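Kerkari Indoor Perception Gallery: Furniture, Rendered

Posted by Branwen Humphreys, 11/3/25

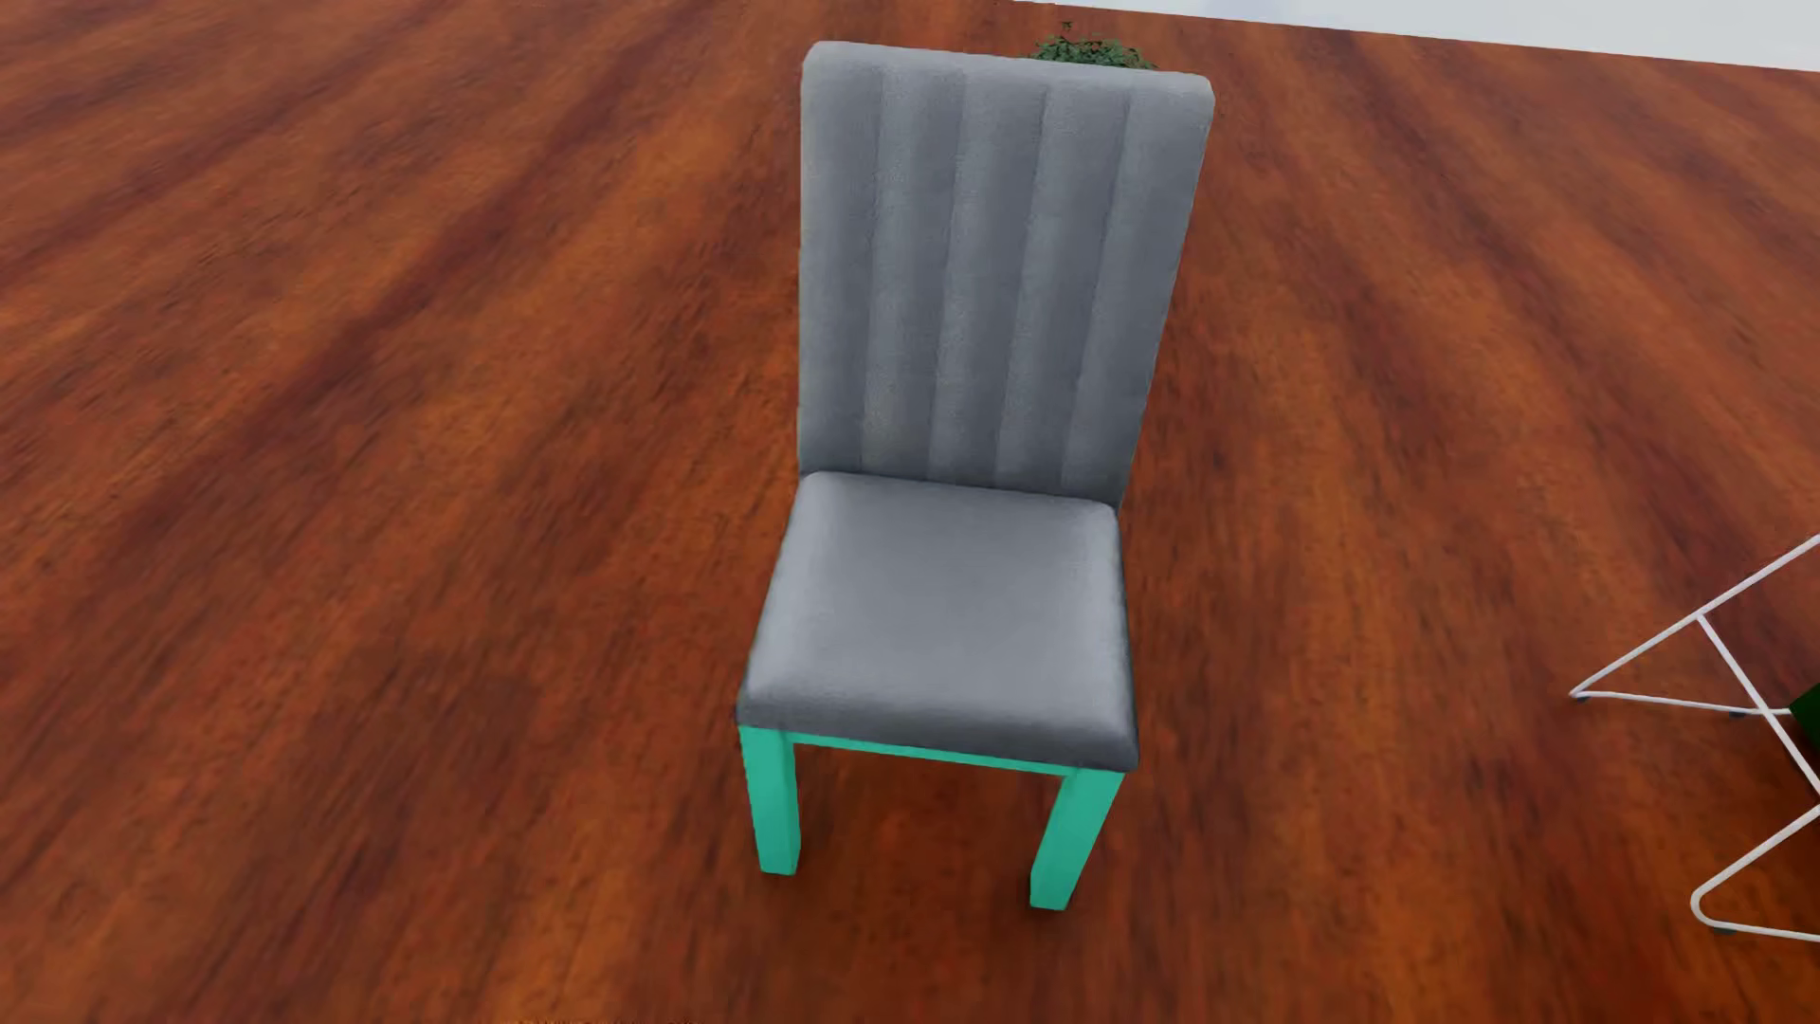
Gray dining chair with green legs, simulated room. Only the front legs are in view.

We keep this gallery for people who are deciding whether to trust the Kerkari stack with their own floor plans. The usual gallery for this kind of software is all colored boxes and success rates. I've been asked to write the notes, and I'm the person on the team who believes the least of it, so read them with that in mind.

On the floor
Someone on the planning side went for a strong wood grain, with long dark streaks that spread out from behind the chair. It's handsome. It's also the sort of floor that makes our free-space estimator nervous, and I would like it to be nervous here in simulation before it meets a real one. My complaint is that a grain pattern in a renderer is a picture of wood glued to a flat plane. It has no seams that catch a wheel and no worn patch by the door. When a vendor tells you their system is "robust to flooring," ask how many of the floors had any height to them.

On the legs
A chair seen from above and in front gives you two legs and a seat. The planner wants four. Our current release fills in the missing pair by assuming the seat's outline reaches all the way down, and then treats the whole block as solid. Safe enough for a wide base. For anything that could fit partway under the seat, it throws away space you paid for. Eduardo Ramalho has a branch that guesses at hidden legs from the visible ones. I've read it. It guesses well on chairs like this one, with thick square front legs and a rail between them, and I have no idea what it would do with a cantilever chair. Neither does Eduardo, to his credit.

On thin tubing
Look to the lower right, at the white rods coming in from the side. You and I will happily say that it's part of some piece of furniture. The segmenter is less happy. Thin tube is where it loses pixels first, and a gap in a mask becomes a gap in the costmap, and the planner loves a gap. We patched this in November by inflating thin structures before they reach the map. I voted against calling it a fix in the release notes. It hides the error behind a fatter obstacle, which is fine until the hallway is narrow.

On leaves
The bit of plant over the top of the backrest is there to be half hidden. Foliage with floor showing through it is a good test of whether a depth edge belongs to the thing in front or the thing behind. In simulation the depth is perfect, so we add noise to it. The noise model was fitted to one sensor, the Parri unit on our bench, in one room with the blinds down. If your robot carries something else, the numbers below are only a rumor.

The numbers, such as they are
The furniture set has 519 pieces. We place them in almost 2,000 generated rooms, and the planner is scored on whether it reaches its goal without touching anything. That score looks great on a slide and I've asked for it to be kept off this page. A planner that refuses to move also touches nothing, and until the last release "declined to plan" was quietly dropped from the failures. It's now counted as a failure. The score went down, as it should have.

I'd also point out that the rooms come from one generator, Verow, with one set of ideas about where a chair goes. Chairs in Verow stand upright. They don't have coats on them. They aren't pushed halfway under a table at a bad angle with a bag strap looped around one foot. We can add all of that by hand, and we've added some, but what we think to add is exactly what we've already thought of.

What I do believe
The tooling has become good. You can load a room, freeze the planner on any step, and see which cells it thinks are blocked and which observation blocked them. Two years ago, finding out why a path bent left meant reading logs until lunch. If you use nothing else from Kerkari, use the step viewer. It works with other planners as long as they can write out a grid, and it has talked me out of my own theories more than once.

I also believe the collision checker, mostly. It's old, it's dull, and it was tested by people who enjoyed breaking it.

What I don't believe yet
Any sentence with "zero-shot" in it. The transfer trial at the Flistell warehouse office covered 9 rooms, all of them on the same floor of the same building, and all of them tidied the evening before we came in. The robot did well. I would do well too in a room someone had tidied for me. We've asked to go back during working hours and we're waiting on an answer.

The texture randomizer. It's meant to stop the perception model from leaning on color, and the color choices on some pieces are certainly bold enough. Eduardo ran the model with the randomizer off as a check, and the difference was smaller than the difference between two training seeds. That could mean it's useless, or it could mean our test rooms are too easy to tell. I'd like more seeds before either of those goes into a talk.

If you want to try it
Room files and the step viewer come with the standard download. Start with the noise turned off, so you can see what the planner does when it's handed perfect depth, and write that down. Then turn the noise on. If the two runs look the same, check that the noise is loading at all. For one embarrassing release it wasn't, and the charts looked lovely.

Corrections go to the tracker under "gallery notes." Send me rooms where the planner fails, with the seed and the version number in the title. Please don't send the ones where it works, we have plenty of those.

Filed under: simulation, perception, planning, tools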